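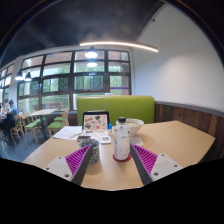
Quelle précharge faut-il donner au ressort d'une pince à main à doigts souples ?

La plus faible qui ramène les doigts en position ouverte sans à-coup ; sur la pince de Trarnberg, cinq newtons.

Powell avait noté la valeur dans le cahier de l'atelier, à la page des jeux mécaniques, et Frandsen l'avait soulignée au crayon. Il soulignait ce qu'il comptait vérifier.

La pince en était à sa version 11. Les dix premières tenaient dans un bac, sous l'établi qu'ils louaient à l'heure dans l'atelier partagé de Trarnberg. La 4 avait des doigts trop raides. La 7 avait de bons doigts et un coulisseau qui se coinçait à mi-course. La 9 fonctionnait, mais Powell avait égaré le fichier des platines et il avait fallu tout recoter au pied à coulisse.

– Les trous sont faux, dit Frandsen.
– De combien ?
– Deux dixièmes. La vis tire de travers.

Powell dévissa la platine gauche, repassa le foret, revissa. L'opération prit le temps d'un café. Frandsen nettoya les patins à l'alcool et reporta la référence de la visserie, une commande Bridard arrivée en octobre dont il restait un demi-sachet.

Le cahier imposait douze prises par objet, toujours sur le même plateau de bois clair, main droite, coude décollé. Frandsen tenait la poignée. Powell lisait la jauge à voix haute et écrivait. Les objets venaient de la table : une bouteille, un gobelet moucheté, un feutre à capuchon bleu. Le gobelet ne posait aucune difficulté. Le feutre roulait si l'on fermait trop vite. Pour la bouteille, Powell voulait connaître l'angle d'approche à partir duquel les lamelles cessaient d'épouser la paroi.

– Plus bas, dit-il. Tu prends l'épaule.
– Je prends où ça passe.
– Plus bas.

Frandsen descendit d'un centimètre.

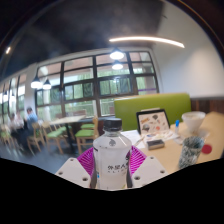
Pince v. 11, prise verticale sur bouteille.

Powell inscrivit 1030 dans la colonne de la jauge, en unités brutes, puis resta le stylo levé.

– C'est la valeur de la 9.
– Même ressort, dit Frandsen.
– Le ressort de la 9 est parti à Skitport avec Bassey.

Frandsen posa la pince et reprit le cahier. Il remonta trois pages, jusqu'à la ligne qu'il avait soulignée. L'écriture était bien celle de Powell. La date, 19/01/2018, était antérieure au départ de Bassey.

– Donc il a emporté le neuf, dit Powell.
– Et nous réglons l'ancien depuis le début de la version.

Powell chercha la clé de 2,5. Frandsen tourna la page, traça les colonnes à la règle et écrivit en haut : version 12.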